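An open day at Cirham, and what I brought home for my wedding clients

Posted 2018-06-15

So I finally did it. After years of sending my couples' films and albums off to be finished by people I'd never met, I drove out to Cirham for their open day and had a good long nose around the building. If you shoot weddings or events anywhere in southern Ontario you've probably had a box from them on your porch at some point. I've been ordering from them since I was shooting in church basements with one lens and a borrowed flash, and I still get a little thrill when the courier pulls up.

I'd put my name down back in February, when the calendar was empty and a day trip sounded like a grand idea. By the time it came around I had two weddings to edit and a corporate gala to cull, and I very nearly stayed home in my slippers. Glad I didn't! The drive was an easy one, the parking was free, and there was coffee and a tray of butter tarts inside the door (the runny kind, no raisins, so we got off to a good start).

They split us into groups of 13 and mine was a real mix: a couple of newborn photographers, a fellow who films curling bonspiels, and three or four wedding shooters like me. First stop was the print room. It's smaller than I'd pictured and a lot quieter. The colour on the walls is a very particular neutral grey, and I asked whether I could get the paint code for my own office. They wrote it on the back of my name tag, which I have since put through the wash.

The album bench was my favourite part. The Vasseur is the linen-covered one I offer with my top package, and I'd always told clients it was put together by hand without really knowing which bits were. Well, now I know. The corners are folded and pressed one at a time, and the woman at the bench let us each try a scrap cover. Mine looked like a badly wrapped sandwich. A Vasseur goes up to 40 spreads, and after holding one that size I'm going to start talking couples down a little, because it weighs as much as my camera bag and you need a table to look at it properly.
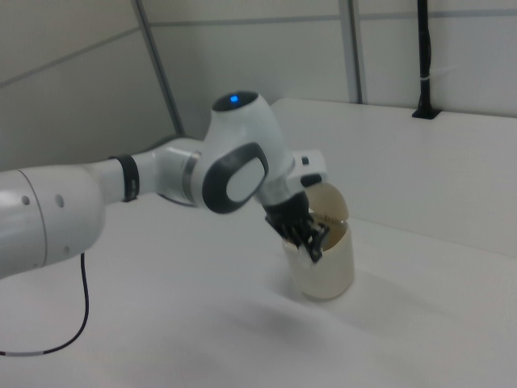

My own talk at the studio these days is mostly about video, so I'd been saving my energy for the afternoon session on short films for small businesses. It was the best hour of the day. The presenter's point was that most of us open on a drone shot or a logo and lose people right there, when what viewers want is to see something being done. Start on the work, she said, and hold it longer than feels comfortable. I scribbled down a bunch of ideas for my own clients, and I keep coming back to the simple ones: a white robot arm reaching over a white tabletop to a cream-coloured container, with one little blue light glowing on top of the joint, would hold me for ten seconds without a word of voice-over. A florist's hands would do the same. So would a baker with a piping bag. I have a caterer who's been after me for a promo since last fall, and I'm going to pitch her a film with no talking in it at all.

After that we had a look at Porent, the new online gallery they're bringing in for video and stills together. I'm of two minds. It's lovely to look at, and being able to drop a highlight film in beside the ceremony photos will save me sending out separate links (and then resending them to somebody's aunt). But the menus are fussy, and I couldn't find the download button without help. They did say the favourites list is being redone, so I'll wait for that before I move anybody over.

There was a wee shop at the end, of course. I came in with a budget of $70 and walked out with 2 sample albums and a box of presentation ribbon in a dusty green, and I'm not going to tell you how close to the budget that was. The open-day discount is good on samples only, so if you're planning to go for the framed prints, don't count on it.

One thing I'd change: the lunch break was too short for the lineup at the Wanier truck out in the parking lot. I got my perogies with five minutes to spare and ate them standing up beside my car, with sour cream on my good scarf. Worth it, though — they were excellent, and I've already asked whether they do late-night wedding service. They do, but their fall is nearly booked, so if you're one of my October couples and you like the sound of perogies at midnight, send me a note this week and I'll pass along the number.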